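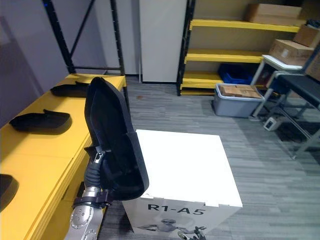 Black shells on the yellow bench, white carton on the floor

Forum > Packing and storage > Moulded parts
Reading time: 2 minutes

Boxing up shoe-shaped shells, toe up or flat?

benchend
I've got 64 moulded black shells to box up before the end of December. They're shaped like the bottom half of a big shoe, with a raised rim all the way round and a hollow inside. They're going in white cartons with a flat lid. I lay them out on the bench first, look over the rims, then take them across to the carton.

My question is which way up they should go in. I've been standing them heel down with the toe pointing up. The person who did this before me laid them flat and nested them, and the ones at the bottom came out of the Mendes delivery with rub marks along the rim.

greytape
Heel down is right for that shape. The heel is rounded, so put a strip of foam in the bottom of the carton or they'll rock. We use the Iltness foam, the thin one, and cut it with a bread knife.

lowshelf
Disagree. Stood on end, all the weight goes on one bit of the heel. Flat with a sheet of tissue between each is better, and you get more in. The rub marks are down to the missing tissue, not the nesting.

benchend
There wasn't any tissue, that's true. But nested flat they grip each other and you have to prise them apart at the other end, and I think that marks the rims as much as anything. Standing up, you can get hold of one on both sides and lift it straight out. 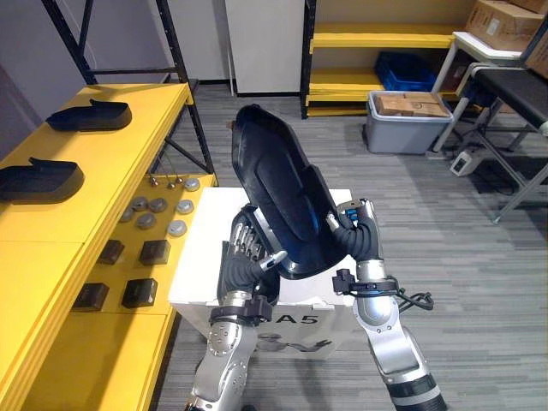
Marrowfat
Both sides, yes, and keep your hold on the outside of the rim. If you pinch the middle panel on a glossy one you will be wiping it again. I'd also say the bench matters more than the carton. What's on yours? Anything gritty and you're scratching them before they are anywhere near a box.

benchend
It's got a flat yellow top with seams between the panels. I wipe it down first thing and again at 2, when I come back from my break. Small parts live on the lower level so they don't get under the shells. I did wonder about the seams catching the rims, so I've been putting the shells down and picking them up again, never sliding them.

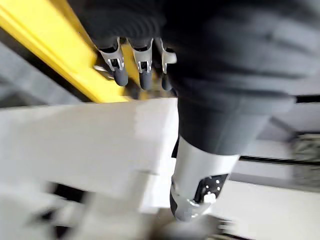

The seams are flush enough that I can run a cloth over them without it snagging. I still might get a mat. Wellisent do one that rolls up, but I don't know if it marks black plastic.

lowshelf
The Wellisent mat is fine. Wash it before you use it, it comes dusty. I'd still pack them flat.

greytape
Mine left a faint grey line, so try it on a reject first. And don't go over four to a carton standing up, the lid bows.

benchend
Will do. I'll send five cartons heel down with foam and one flat with tissue, and ask the Gindska depot how they arrive.

Recent in Packing and storage
Tissue or foam for glossy plastic?
Flat lids that won't stay shut
Best cloth for wiping down a bench
Labelling part-filled cartons
Slotted shelving: which way round do the braces go?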